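Speaker notes – "When the gripper won't let go"
Hundarstead workshop, afternoon session

Start with the fault, then the setup. In May the Adamczyk cell dropped power to one gripper during a pick. The arm held its position. The gripper kept its last force command, and the software reported the hand as open. That false report is the subject of this talk.

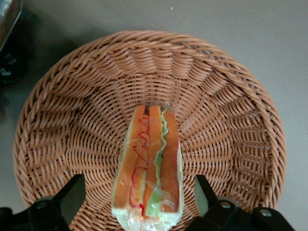 Force limit at the time was set to 83 percent. Ohemaa Nyarko had asked for a lower setting on soft goods two months earlier, and the change was made on the test controller only. Say this plainly. It was our miss.

Timeline: fault at the start of the shift, alarm 4 seconds later, operator stop 90 seconds after that. Pause here. People will ask why it took so long. The alarm text read "Zela link retry", and the operator had been told to ignore retries.
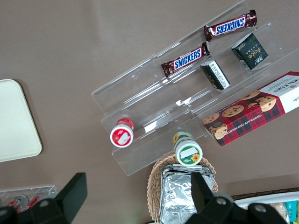 Next, the cause. Biljana Delić traced it to a worn connector on the gripper cable. When the link came back, the driver filled in a default value for finger position, and the default was "open". Two lines of code. Floltarari has since changed it to "unknown", which blocks any further motion.
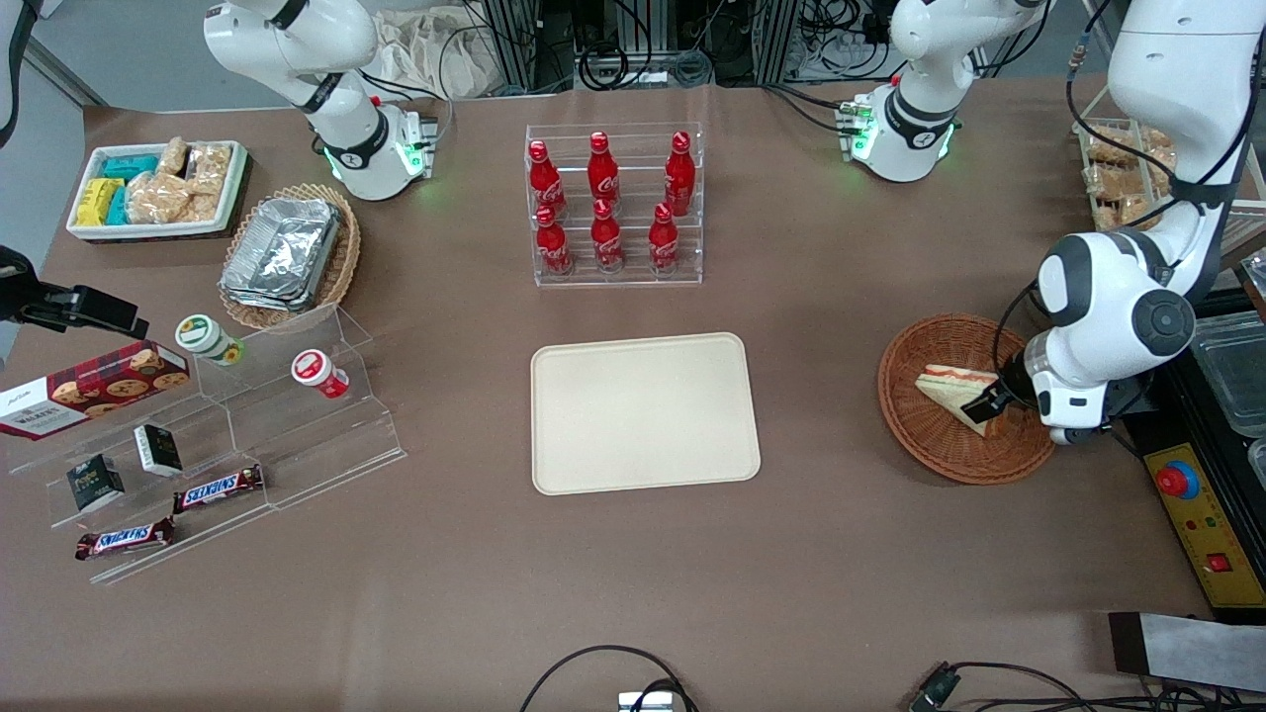 Recovery is where the real risk was. With a gripper closed on a sandwich in a basket, the urge is to reach in and pull it free – and the arm may still be live. Green lights on the base do not mean safe to touch. Press the red emergency stop on the console first, then release the fingers by hand.

Last slide: the new alarm text. Leave it up during questions.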